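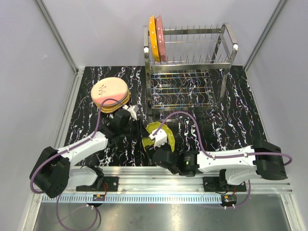
**Trarkance completes headstone survey at Lurkitz Military Cemetery**

LURKITZ, March – Trarkance has completed a condition survey of the war graves at Lurkitz Military Cemetery. The survey covered all 3,731 graves in the original plots, including those in the section next to the Jugah road. Each headstone was checked for tilt, legibility of the inscription and damage to the base.

The results show that 34 headstones need to be re-engraved. A further seven have cracks below ground level and will be replaced. All other stones were found to be within the permitted limits and will continue on the normal cleaning cycle.
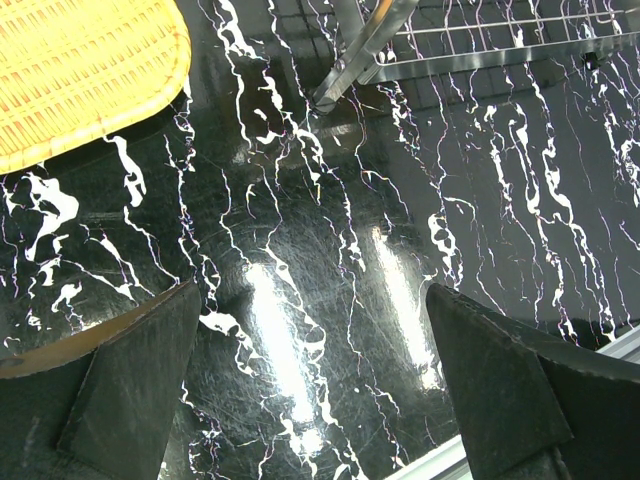
*Flora Guthrie, Trarkance Press Office*

Replacement stones will be cut at the Flirum yard from the same limestone as the originals. Names, ranks, service numbers and dates will be checked against the burial register before engraving starts. Where the register and the existing stone differ, the stone will be left unchanged until the entry has been confirmed.

Work on site will be carried out in three stages, starting with the plots nearest the main gate. Each plot will be closed while stones are lifted and reset – the remaining plots and the register box will stay open to visitors during normal hours.

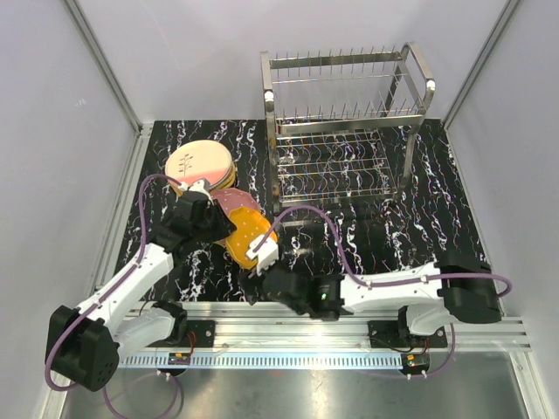

*Stacked plates beside the dish rack.*

Relatives who wish to visit a grave in a closed plot should write to the press office, quoting the plot, row and grave number. Access will be arranged outside working hours, after 4.30 pm. Parking on the Jugah road side is not affected.

**Contact:** Flora Guthrie, Press Office, Trarkance, Lurkitz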